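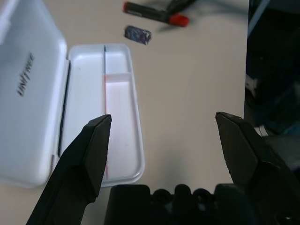

An open white UNITWEE case on a tabletop.

Popular Fiction Workshop
Handout 6: The Amateur Sleuth
Instructor: Caradog Yorath
February

Read this before class and bring it with you. The reading for this unit is Thiele, chapters 1 through 19. If you have the older paperback, the chapter breaks are the same but the page numbers are not, so I will refer to chapters only.

1. What we mean by an amateur

An amateur sleuth is a main character who investigates a crime without being paid or authorized to do it. The job can be anything: baker, piano tuner, school nurse, retired surveyor. Private detectives are not amateurs, even bad ones. Neither are reporters on the crime desk, though a reporter who covers gardening would count.

In Thiele, the lead is Stidatia, who keeps the accounts for a ferry company in the harbor town of Lullidau. She has no training and no badge. She also has no close tie to the dead man, and the author has to deal with that in the opening chapters. Most of what follows is about how that gets done.

2. The problem of consent

A police detective is assigned a case. The reader never asks why she is there. With an amateur, the reader asks on page one and keeps asking. Why doesn't this person go home?

Common answers:

The request. Someone asks for help and the lead finds it hard to say no. The asker may be a friend, a relative, a former teacher, or a stranger with a good story. This is the fastest way in. Its weakness is that the lead can quit at any time, so a second reason usually has to show up by the end of the first quarter of the book.

The accusation. The lead, or someone the lead loves, is suspected. Quitting is no longer possible. The weakness here is that the tone gets heavy early, and a light voice can start to sound callous.

The discrepancy. The lead notices something that doesn't fit, often because of their job. Stidatia finds that 609 tickets were sold on a night when the ferry made one crossing. She knows what the boat holds. A police officer looking at the same ledger would see a number.

The debt. The lead owes somebody, in money or otherwise. Debt works well as a second reason under a request.

In the margin of your copy, mark the place where you think Stidatia could last have walked away. We had three different answers in last year's class, and all of them could be defended from the text.

3. Getting in over one's head

The usual middle of these books is a series of steps where each one is small and the total is large. The lead tells a minor lie to get into an office. The lie has to be kept up in front of a second person. The second person repeats it to someone dangerous.

Look at chapters 7 through 11. Stidatia says she is from the insurance company. She says it once, on the phone, to avoid being transferred. By chapter 9 she has been given a file, and by chapter 11 a man named Astell is waiting at her house to discuss a claim. The author adds no new coincidence between those points. Each event comes out of the one before it.

When you draft your own middle, write the chain out as a plain list before you write scenes. If two items are joined only by "and then," find out what the first one causes.

A note on bluffing. A bluff scene needs the reader to know three things before it starts: what the lead is pretending, what would give the lead away, and what happens if it fails. If you hold any of these back to surprise us, the scene will be confusing and will have no tension. Surprise can come from how the other side responds. Astell, for instance, seems to believe every word, and we find out later what he did with it.

4. The villain's response

Students often write villains who react in proportion. Someone asks a rude question, and the villain is rude back. In a thriller, the turn into the last third often comes when the other side overreacts. They burn a car over a phone call. This raises the danger, and it also tells the lead that the question was a good one.

The overreaction has to make sense from the villain's side. Usually they believe the amateur knows more than she does. Astell thinks Stidatia has seen the second ledger. She doesn't know there is one until his people come looking for it. Reread chapter 14 with only his information in mind and you will see that he behaves sensibly all the way through.

5. Skills and their limits

Give the amateur one real skill from ordinary life and use it more than once. The first use should come early and be harmless. Stidatia adds columns in her head while waiting for a prescription in chapter 2. By the time it counts, in chapter 17, we have forgotten we were told.

Do not give the amateur a second skill that happens to be useful. If your piano tuner can also pick locks, you have written a burglar who tunes pianos. If a lock has to be opened, someone else can open it, for a price, and the price is more plot.

Things amateurs should be bad at: fighting, following cars, remembering license plates, staying calm on the phone. Stidatia gets hit once and spends two chapters unable to turn her head. The author remembers this in every scene until it heals. Do the same with your injuries.

6. The police

You have to account for them. The weakest solution is to make them stupid. Better ones: they are busy with a different theory that is reasonable; they lack the one piece of information the lead has and can't hand over without exposing herself; they have already closed the case and would need more than a ledger to open it again. Thiele uses the second. Notice how long it takes before Stidatia's reason for keeping quiet stops being a good one.

7. Length and pacing

For the assignment you are writing an opening chapter plus an outline. A sample chapter from a past student, posted on the course page, runs 2,011 words. Yours may be longer, but look at how much is settled in that space: job, town, body, request, first refusal.

First refusals should be short. We know the lead is going to say yes because there is a book. One page is plenty.

8. Assignment

Write the opening chapter of an amateur sleuth novel. The lead must have a job you know something about or are willing to look up. By the last line of the chapter the lead should have agreed to do one small thing.

Attach a one-page outline of the middle, written as a chain of causes (see section 3). Do not outline the ending.

Attach a separate paragraph telling the same events from the villain's side. This paragraph will not be read aloud.

Double-spaced, your name on every page. Bring enough copies for your group.

9. Questions for discussion

Where does Stidatia's first reason for investigating run out, and what replaces it?

Does Astell lie to her at any point before chapter 15? Check this carefully. Several people last year were sure he did and couldn't find the line.

The ferry company's owner appears in four scenes and is helpful in all of them. When did you start to distrust him, if you did?

Would the book work in the first person? Pick one scene and say what would be lost.

Next unit: the locked room. No reading over the break, but finish Thiele if you haven't.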